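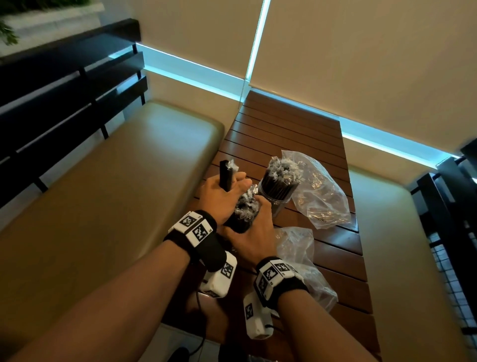
Siham Mansour
5/23/23

Restocking straws at the booth tables before we open. A few people asked how I set these up, so I'll put it all in one thread.

The place is Patia, a small cafe with bench seating. The tables are narrow and they run straight to the wall, so whatever goes on them has to stand upright and stay small. A wide caddy leaves no room for plates.

We keep black straws in clear cylinders. I tried a closed tin in March and customers kept coming up to the counter to ask where the straws were. With clear ones they can see for themselves, and I can see from the register when one is getting low.

The straws come from Sultidia, 600 to a case. I order 2 cases at a time. The last time I counted the shelf we had 1,065 left, and that was enough to get through to the next delivery without rationing.

Order of work, for anyone new on the morning shift:
Wipe the table and let it dry.
Bring the cylinders and the straw packs to one table and do them all there.
Open a pack at one end only.
Slide the straws in while they are still bunched together.
Pull the plastic off last.

The bunched part matters. If you open the whole pack and try to feed them in by hand, they cross over each other and you end up with half a cylinder that looks full. Keep the plastic on as a sleeve and they go in straight.

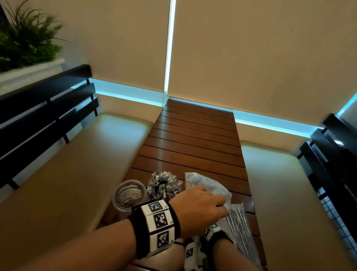

The plastic is the slow part. Every pack has its own bag and the bags cling to everything, including the next pack you want to open. I used to push them all to the wall end of the table and deal with them later, and later I would find a straw or two had gone out with the trash. Now I flatten each bag as I go and run a hand over it before it leaves the table.

Slatted tables have one more problem. Small bits of torn wrapper drop into the gaps between the boards. A damp cloth pushes them further in. A dry pastry brush gets them out, going along the gap, then the cloth after.

Check the bench seats too. Torn wrapper slides off the table and ends up down where the cushion meets the back.

How full to pack them: tight enough that the straws stand up straight, loose enough that one comes out without bringing 4 with it. Pull one as a test. If its neighbors come along, take a small handful out.

Do not top up a cylinder that is still half full. Empty it, wash it, dry it all the way, then fill it. Old straws at the bottom can sit there for weeks otherwise. The leftovers go in the counter jar and get used first.

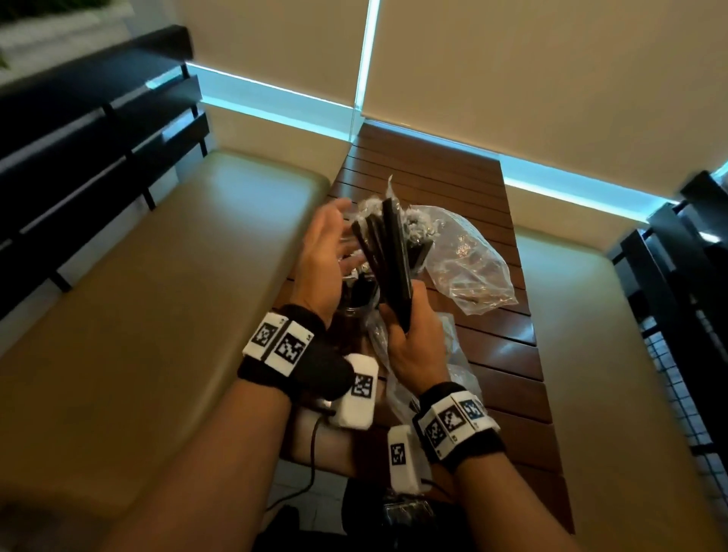 Got this one twice this morning: can you leave the straws in the plastic and just stand the whole pack in the container?

You can for storage, but take the plastic off before the table is in use. People tear at it to get a straw out, and then you are picking scraps off the bench all day.

Someone else wanted to know where the cylinders are from. Kalogeropoulos, the restaurant supply place by the bus depot. They are sold as dry goods jars and the lids come separately. I skipped the lids.

Spare packs go in the hall cupboard, second shelf, next to the napkins. Please close the box. I found it open again yesterday – the one marked Grustatell is for napkins only.

Next thing on my list is the sugar jars. I'll add to this thread when I get to them.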